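Teaching the Bernus arm to sew, one stitch at a time

From the Druvis training lab update

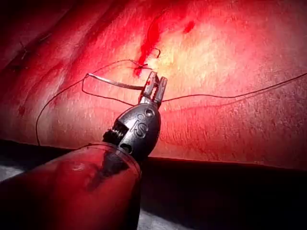

Suturing by remote control: the curved needle at the jaws, with the thread running off to the right.

The suturing project has moved into its second stage, and several readers have asked what the work involves from one session to the next. The short version is that a surgeon sits at a console and sews, and we record everything the instrument does while it happens. Those recordings are what the learning software is trained on. No one writes out the steps of a stitch as code.

Dr. Saranya Gounder has done most of the sewing so far, with Dr. Demetrius Tran taking over when she is on clinical duty. Both of them learned on the same model of console, but they don't sew the same way. Saranya takes small bites and regrips the needle often. Demetrius prefers a wider arc and fewer regrips. We thought at first that we would have to pick one style and stick with it. After some discussion we kept both, and each recording is now tagged with the operator so the two sets can be trained separately or together.

Each recording is called a demonstration, and for our purposes it covers a single stitch. It starts when the needle is held in the jaws and ready to drive, and ends when the needle has come through and the thread has been drawn up. Knots are recorded as a separate task. We tried treating a stitch and its knot as one long demonstration last winter and the results were poor, mostly because a small mistake early on threw off everything that came after it.

The target for this stage is 300 demonstrations from each operator. The whole collection, including the bench work on foam and silicone pads from stage one, now stands at 2,748. That sounds like a lot, but the bench work makes up most of it, and pads are much easier than tissue. A pad stays where you put it. Tissue shifts when the needle goes in, it shines under the light, and a bit of blood can cover the exact spot the operator wants to see. The software has to cope with all of that from the camera view alone, so there is no point in training it only on clean pictures.

Thread has been the hardest part. The needle is stiff and has a known shape, so its position can be worked out fairly well even when part of it is hidden. The thread can lie any way it likes. It loops back under the needle, drapes across the tissue, or comes to rest against the shaft of the instrument, and an operator deals with this without thinking much about it. Senyo Essien has spent a good part of the winter going through recordings and marking the path of the thread by hand so the software has something to check itself against. He can get through 75 marked stills on a good day – fewer when there are several loops.

One change worth passing on to other groups doing this kind of work is how we handle mistakes. In stage one we threw out any demonstration where the needle slipped or the operator had to back out and try again. Juniper Iwasaki suggested we keep them, on the grounds that the arm will make the same mistakes and needs to have seen someone recover. We now keep every recording unless there is a fault with the equipment. The operator presses a foot switch when something goes wrong and again when it has been put right, and the section between is labelled as a recovery. Early tests on pads suggest this was the right call, although it is too soon to say the same for tissue.

We have also slowed the operators down. The console can scale hand movements so that a large motion at the handles gives a small one at the tip, and for recording we set the scaling higher than either surgeon would choose in theatre. They both found this annoying at first. Demetrius said it was like writing his name with a broom. The gain is a smoother path, and the software has had much less trouble following it.

What the arm can do by itself is still modest. On a pad it can drive the needle and pull it through, with an operator ready to take over at any point. It can't yet manage the handover from one instrument to the other with any reliability, and it doesn't tie knots. All unassisted trials remain on pads for now, and that will be the case until the safety review is finished.

Cempaka Hartono has rebuilt the recording software over the past few weeks, so the video and the joint readings now share one clock. The old version let them drift apart over a long session, and 9 sessions from stage one will have to be realigned before they can be used again. If you have copies of those, please hold off using them until the new files are up on the Van Dusen server.

The next block of recording starts in September. Trainees who would like time at the console are welcome to put their names down with Juniper at the Sallov building front office. You will need to have finished the basic pad exercises first, and you should allow a full morning, as the first hour goes on set-up and calibration.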